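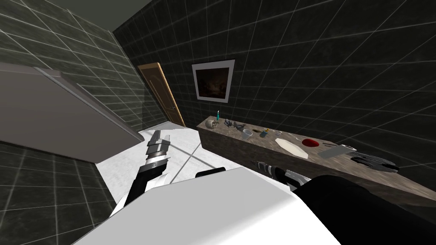
**Skirnden**

I'm trying to pick between two grippers in sim before I spend real money - the stock one and the Vivow. My test is clearing a kitchen counter. The long stone one in this room has a clear glass-like thing that barely shows against the top, and my camera loses it on most runs. Gripper problem or camera problem?

**Xue**

Camera. Fix that first, then run both grippers with the same seed. I did 80 runs each and the gap was tiny.

**Lendano**

I'd get the Vivow, mine's great!! Slow the wrist down to 5 percent near anything see-through - it helped me a lot.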